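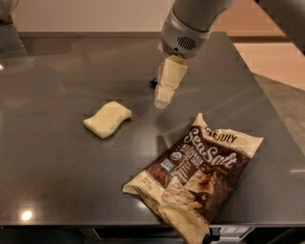
Counter with sponge and a bag of sea salt multigrain tortilla chips.

Call for participants: clearing and wiping a kitchen counter

Zallorum is looking for up to 27 adults to take part in a study of how people clear, wipe and reset a kitchen counter. Sessions are held in the test kitchen on the ground floor of the Hitent building throughout May. Participants are paid for their time, including the briefing. No cooking skill is needed.

Background

The study is the second part of the Gatus work on small kitchens. The first part dealt with cupboards and drawers: what is kept where, how often a door is opened, which shelf is reached without stretching. The second part deals only with the counter. We are interested in the order in which people move things before they wipe, where they put them down in the meantime, and whether they put them back in the same place afterwards.

Most written cleaning instructions assume that a counter is empty at the start. Household counters seldom are. A part-used bag, a sponge, a cup, a folded cloth and the post are typical, and each is handled differently. A stiff object can be pushed aside with the back of the hand. A bag has to be lifted or slid, and its contents shift as it moves. Objects lying over the front edge are a separate category in our notes, as they tend to be dealt with either first or by accident.

The counter

The work surface is dark and smooth and reflects the ceiling lights. Glare affects how well crumbs and smears are noticed, and for that reason the lighting stays at one setting throughout all sessions. The section used for the tasks is 1370 mm long. Its edges are marked for the participant before each run and the marks are removed before filming. There are cabinets underneath. Participants may open them when the task sheet says so and should otherwise leave them closed.

What you will be asked to do

Each participant attends one session made up of eight runs, with a break after the fourth. A run starts with the counter already laid out. You read the task card, put it on the side table, and carry out the task at your normal speed. The tasks are of the following types:

Clear and wipe. Move everything off the marked section, wipe it, and replace the items.

Wipe around. Clean the section while keeping as many items on it as you would at home.

Snack reset. Close an opened snack bag by whatever method you usually use, find a place for it, and leave the counter ready for preparing food.

Sponge only. Clean a marked area with a sponge and no cloth, and put the sponge wherever you think it should dry.

You are not told which objects will be laid out. They are ordinary kitchen and grocery items and none of them is sharp. Some packets are sealed and some are not. Nothing on the counter has to be eaten, and nothing taken from it may be.

There is no correct result. A run ends when you say it is finished. If you would stop halfway at home, stop halfway. Ivone Cavalcanti, who runs the sessions, will not comment on the way you work and will not answer questions about method during a run. Questions about the wording on the card can be asked at any time. 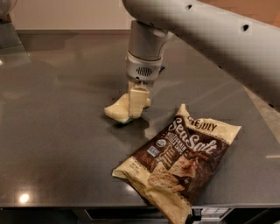 Between runs the counter is laid out again from a placement sheet. The sheet gives a position and a direction for each item, for instance a bag lying at an angle with its bottom end past the front edge. Laying out takes a few minutes. Participants wait in the adjoining room, where there is seating and water, and are called back when the layout has been checked. Please do not move anything on the counter until you have read the card aloud.

After the last run there is a short interview with Rosimeire Godoy. She will show you still pictures from two of your own runs and ask why items were moved in that order. People often do not remember, and "I don't know" is recorded as an answer in its own right.

Who can take part

You should be eighteen or over and wipe down a kitchen counter at least five times in a normal week, at home or at work. Both left-handed and right-handed people are wanted. Left-handed applicants were under-represented in the cupboard study and will be given priority where two applications are otherwise equal.

You need to be able to stand at a counter of standard height for the length of a run. A perching stool is available, and using it does not rule you out; please mention it on the form so that the stool height can be set beforehand. People who took part in the cupboard and drawer study may apply again. Employees of Zallorum and members of their households may not.

Skin and allergies

The cleaning liquid is an unscented washing-up liquid, diluted. Thin gloves are available in three sizes, but please wear them only if you would at home, since they alter grip on wet sponges and on plastic film. The items on the counter may include products containing maize, wheat, sesame, milk or nuts. Anyone with a severe food allergy should contact us before applying, and a layout with sealed packets only can be arranged.

What to wear

Short or close-fitting sleeves. Long loose sleeves drag across the surface and spoil the crumb count taken after each run. Rings and watches may be kept on if you normally clean with them on. A plain apron is supplied.

Filming and records

All runs are filmed. Recordings are stored under a participant number and are used for timing and for coding the order of movements. Faces are blurred in any material shown outside the project group. The consent form has a separate line for still pictures in printed reports, and declining that line does not affect your place or your payment. You may withdraw a recording up to the point at which coding begins. Valdir Peixoto keeps the records and handles withdrawal requests.

Payment

Payment is a flat sum per session, stated in the confirmation letter, and is made by bank transfer. It is paid in full if a session is stopped early for any reason, yours or ours. Travel by bus or train is refunded against a ticket. Car parking is not refunded, but there is space behind the Hitent building at weekends.

Session times

Weekday sessions begin in the late afternoon. There is one Sunday group, starting at 10 am, intended for people who work shifts. State on the form which you prefer and whether you could manage the other. Please allow half a morning or an evening. Runs differ a good deal in length from person to person and we do not hurry anyone.

How to apply

Ask for the application form at the reception desk of the Hitent building or write to the Gatus study office. The form asks for your age group, your writing hand, the type of counter you have at home (stone, laminate, wood, steel, other) and what you normally wipe it with. It also asks for a rough sketch of your counter with the things that are on it at the moment of filling in. Please do not tidy it first.

Mirjam Van der Linden reads the applications and replies to all of them, including those that are not taken further. Places are filled in order of receipt within each group. Questions about access, diet or payment can be put to her before you apply, and will not be held with your form.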